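Stirnmont Party Supply, Pindville
Home > Tableware > Foam Plates

Stutalska White Foam Plates, Sleeve of 116

I've been selling these out of my shop on Urban Street for years, and they're still the plate I take to my own family cookouts! Plain white, raised rim, matte finish, and sturdy enough for a scoop of potato salad and a burger with all the fixings (my brother-in-law goes back for thirds on the same one, so there you go).

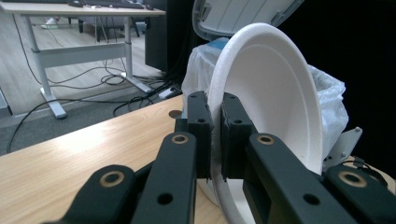 I get asked a lot how many to order. My rule is 2 plates per guest for a meal and one more if there's cake, because people set theirs down and wander off. If you're feeding a church supper or a school picnic, skip the sleeves and get the case. You get 700 plates, and the price per plate drops quite a bit.

Please don't put them in the oven, and keep them away from the grill and the candles. For soup or chili I'd go with our bowls instead, item 814, same brand and same white.

They stack small, so I keep my leftovers in a kitchen drawer with the bag twisted shut. And if you're setting up a buffet on a bare wood table, put the plates at the end where the line starts and the forks at the far end, so folks have a hand free while they serve themselves. 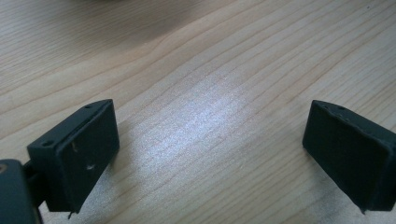
Pickup and delivery

Order by noon Wednesday and I'll have it ready for the weekend. Delivery inside Pindville is free on full cases. Sleeves are pickup only, side door, ring the bell if I'm in the back.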